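2022-08-31
By Octavio Alarcón

Herkavport G2 two-finger gripper, with simulation model

The Herkavport G2 is a parallel gripper with two slim fingers, sold for small research arms and light bench work. It comes with an adapter plate, a cable, a printed setup sheet and a download code for the simulation model. We stock it because customers kept asking for it. What follows is what we would tell you over the phone.

The maker's page says the G2 "handles everyday objects with confidence." We don't know what a gripper's confidence is worth, so we asked for the trial list behind the line. It has 460 grasps on it, every one of them run in the simulator. That is a fair place to start and a poor place to stop. Simulated fingertips don't wear, and a simulated apple weighs whatever somebody typed in.

We have the same model on our own machine and compared it with the Cumov gripper, our usual pick at this price. Both were tried on a simulated Franka Emika arm at a wooden table, picking up small rounded things near a shallow tray.

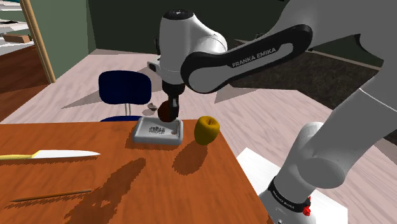
On single objects in the open, we couldn't separate the two. Close to a rim or an edge the G2 did better, and we put that down to its narrower fingers – there is less of them to bump into things. The Cumov held on better when the arm moved off fast. Change the friction setting a little and that second result flips, so please don't order on the strength of it.

Controllers are the weak spot. The G2 runs from the Horobets box, and the driver we were sent dropped its connection 2 times in one afternoon. The maker promises a new driver in October. We'll believe it when it's installed. If you already run a Sestarden controller, the gripper will open and close on it, but you get no force readings back.

Knives, pencils and other thin things lying flat are on the maker's list of supported objects. We would treat that as a hope. The list gives no score for them, and we asked twice.

What you should know before ordering: lead time is 43 days. Spare fingertips are sold in pairs. The simulation model is licensed to one computer, and moving it means writing to the maker. Opened units can be returned if the adapter plate hasn't been drilled.

We also keep one G2 here for loan to customers with an account. Take it, put it on your real arm with your real parts – and send us the numbers, good or bad. We'll add them to this page.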